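Chapter 4
Small Claims and the Magistrate's Court

Most people who go to court never face a criminal charge. They go over a fence, a deposit, a car repair or an unpaid bill. This chapter follows one such case, Pap v. Tutton Roofing, from the first letter to the final order. You will meet the claim form, the answer, the hearing and the judgment – and the problem of getting paid afterward.

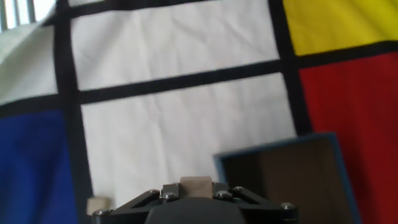

Lajos Juhász objects that a chapter on small claims should start with the judgment, as a plaintiff who cannot collect has won very little. We have kept the usual order, but his point is taken up in Section 4.3, where liens and wage garnishment are covered.

Two terms should be learned now. The plaintiff is the person who files the claim. The defendant is the person who must answer it. In the Lellstead court used in our case, the defendant has 42 days to file an answer. If no answer comes in, the plaintiff may ask for a default judgment.
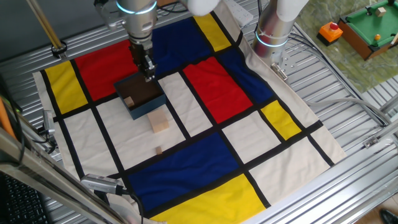

Erzsébet Bárány

A claim form is short, and that is where trouble starts. The plaintiff must name the right defendant. A business may trade under one name and be registered under another – a judgment against the wrong one may be hard to enforce. Before reading Section 4.1, look up how businesses are registered in your own state and write down which office keeps the list.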